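Kitchen Wiki > Tableware > Serving Pieces > Fruit bowl

Tuesday, September 24, 2019
By the Pangate Kitchen Wiki editor

A fruit bowl is an open dish, usually wide and fairly shallow, that keeps whole fruit out on a table or counter where people will see it and eat it. I've been looking after the tableware pages on this wiki for 6 years and this is the entry I kept putting off, mostly because I own too many of the things and can't be neutral (sorry!).

Shapes

The plain round bowl is the oldest and still the one you'll find in most houses. After that come footed bowls, which lift the fruit up on a stem or a ring, and then the novelty shapes: leaves, shells, baskets, flowers. Flower-shaped bowls have a wavy or petaled rim, and I'm very fond of them, though a deep petal is a nuisance to wipe out if a peach has gone soft in it.

Materials run from turned wood and stoneware to glass, wire and plastic. Wire lets air in all the way around but leaves dents in ripe pears. My own everyday bowl is a heavy stoneware one from the Firkcombe pottery sale, bought in May, and it weighs so much that I've stopped moving it to dust.

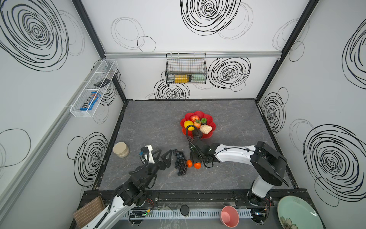

Color matters more than you'd expect. A red bowl makes lemons look wonderful and sort of swallows up a red apple, and white goes with everything but shows every stain. Dark grapes look good next to nearly any color, in or out of the bowl.

Filling

Heavy, firm fruit goes in first, so apples and oranges at the bottom, and then anything that bruises on top. Grapes are usually draped over last or given their own dish. Bananas are a long-running argument on our talk page (451 comments and climbing), and I'll only say that mine hang on a hook.

Real fruit keeps on the counter for up to 3 days in my kitchen in warm weather before I start making jam.

Imitation fruit

Plenty of bowls never hold anything edible. Imitation fruit has been made in wax, glass, plaster, wood and plastic, and people mix in vegetables quite happily, so you get a strawberry the size of a plum sitting beside something green. Dust is the big enemy. Plastic pieces can be washed in lukewarm soapy water, but wax ones want a soft dry brush and a spot away from the window. I left a wax pear on a sill once and it slumped.

See also: Compote dish; Cake stand; Wire basket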